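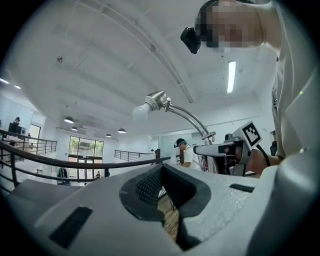 Can we use the Stuver hand gripper without a robot arm?
It works alone. You hold it by the grip, do the task with your own hand, and the gripper records the movement. The arm can be added later with the same fingers.

Stuver hand gripper, second version
Sold by Venduvside

The Stuver is a hand-held gripper for teams who want to compare finger shapes and cameras before they buy an arm. We tested it next to the older Dulavness model, with two people working in the same room on the same tasks. The Stuver was easier to close slowly. The Dulavness was a little better for thin objects, and we say this openly to customers who ask.

Technical data
Weight without cable: 446 g
Opening of fingers: 70 mm
Cable length: 2 m
Housing: plastic, matte
Marker plate: square, fixed on top

Please check the marker before each session. If it is scratched or has moved, the tracking becomes less exact and the recordings are difficult to compare. The cable should hang free behind the hand and must not be pulled during the work.

Price is 400 euros for one gripper, fingers included. The camera is ordered separately. Spare fingers from Grigaitė fit both models, but for the Dulavness you need the longer screws.

Units ordered before November come with the old cable clip. The new clip can be requested by e-mail.

Page updated 4 May 2025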